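Collecting folding demos at home with a hand-held gripper: what counts as a good one?

Robots & Automation > Learning from demonstration

Shirley Lachance
Joined in July, 3 posts

Hi all! I'm new to this and having a ridiculous amount of fun with it. Our makerspace in Tukville started a project to teach an arm to handle laundry, and several of us took a Rondlow hand-held gripper home so we can record examples in real rooms and not just at the one clean table in the shop. You squeeze the trigger, the fingers close, the camera on top records what your hand does, and the Pastano software works out the path afterward. I love it. I have folded more clothes this month than in the whole year before!

I have 50 recordings so far, all done on a bed, and when I uploaded them Pastano threw out 13. The message on every one of them is "tracking lost," with no hint about when or why. I watched them all the way through and they look the same to me as the ones that passed. So my first question is what makes it lose tracking, and can I fix it by changing how I move?

The second thing is more basic. What makes a demo good? I've been trying to do each fold perfectly, and if I miss a corner I stop and start over. A friend in the group says to leave the misses in. Our shop guide says "smooth, complete demonstrations" and stops there.

And last, dark clothes. Light towels go great. Dark ones I find hard even myself, because I can't tell which layer I've got hold of. Is it worth recording them now, or should I stick with light things until the arm has learned something?

Thank you! I'm happy to upload more detail if it helps.

gauthier
Member since the old forum, 1 answer marked helpful

Welcome! This is my favorite kind of question, so sorry in advance for the length. I've been collecting cloth demos for a couple of years and a bed is a great place to start.

Tracking first. I'd bet on speed, and wrist speed more than arm speed. The software follows the gripper by matching details in the room from one moment to the next. When you swing your arm across the bed at a normal household pace it mostly copes, but when you flick your wrist the whole view sweeps sideways and everything smears. You don't notice it when you play the clip back, because your eyes are forgiving and you already know where everything is. Step through a rejected clip slowly and I think you'll find a short stretch where the bedding turns into streaks. With cloth it nearly always happens at the moment you flip a sleeve over or shake something out. We're all trained to do that fast!

What helped me was moving the way you'd carry a full bowl of soup. Turn with your shoulders and feet and keep the wrist quiet. It feels silly for the first dozen clips and then it's just how you fold. Also turn on more light. In a dim room the camera leaves its shutter open longer, and the same motion smears more. I open the curtains and switch on the ceiling light even at noon.

The other usual cause is getting too close to something plain. If you lower the gripper until one solid-colored piece of fabric fills most of the view, there isn't much left to match. A printed bedspread is wonderful for this, so don't swap it for a plain sheet to make things look neater. Leave pillows and other stuff where they are too, as long as nothing moves during the clip. Start each recording with a slow look across the bed from a little higher up. I hold still for 3 seconds, look left, look right, and go. My rejections dropped to almost nothing after I started doing that.

Now what makes a demo good. Your friend is right, with one condition. If you miss a corner and calmly go back for it, keep it! Those are gold. An arm that has only ever seen perfect folds has no idea what to do the first time a corner slips away, and a corner will slip away. The ones I delete are where I dithered: hovering, changing my mind, poking at the cloth while thinking. The learner will happily copy your hovering. Decide on the order of folds before you press record, and if you get lost halfway, stop and throw the clip out.

Vary the start, too. Drop the thing on the bed and work with how it lands. I do 5 clips with one garment, turn it around or toss it down again between each, then change garments. If you spread it out neatly before every clip, you're doing the hardest part of the job off the record.

pastanofan_22

just delete the bad ones and record more. bed height matters too I think? mine was on the floor and it was terrible for my knees. good luck

mothballs
Member, 3 answers

Seconding nearly everything gauthier wrote, and I want to take the dark clothes part because I have been down that road and I'm excited somebody else is on it!

Record them now, please. If you save them all for later you end up with a model that is terrific at pale towels and helpless with half of a normal closet. Mix them in from the start, even if they come out slower and uglier.

For telling the layers apart, get a lamp off to the side and low, at mattress height if you can. Overhead light flattens dark fabric into one big shape. A side light gives you a bright line along each hem and fold, and if you can see it the camera has a fair chance too. Then look for the edge and come in along the bed with the lower finger sliding under. Don't pinch straight down from above, that's how you grab two layers or a bit of bedspread along with it. (I did that for weeks.) After you grip, lift a couple of inches and pause, so there's a clear moment in the clip where the hanging cloth shows whether you got one layer or two. If it's two, put it down and try again with the recording still running.

One place where I disagree with gauthier: I wouldn't stop and discard every clip where you hesitate. A small pause over dark fabric is normal, and if you cut all of those you'll lose most of your dark clips. I trim long ones in Pastano and leave the short ones.

Also write a note with each upload saying what the item was and which side was up. I skipped this for my first big batch and had to go back through the lot trying to work out what I'd been holding, and with dark things lying on a patterned bed that is slow going when the gripper is moving. Do it right after the clip while you still remember. Mine are just a few words, like "dark, big, spread out, started at near corner." Please come back and tell us how the next batch does, I really want to know how dark fabric goes for you on the print!

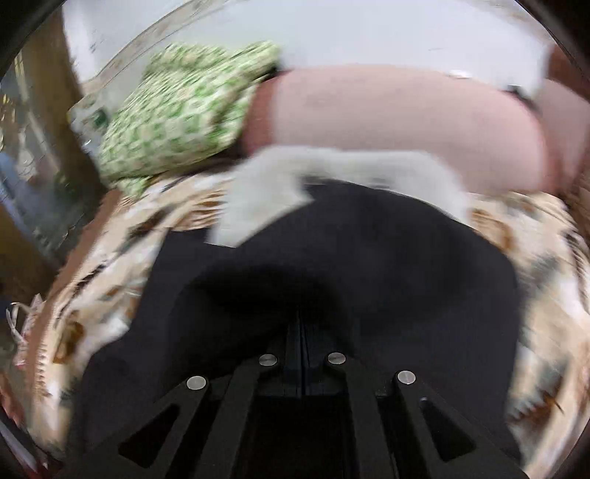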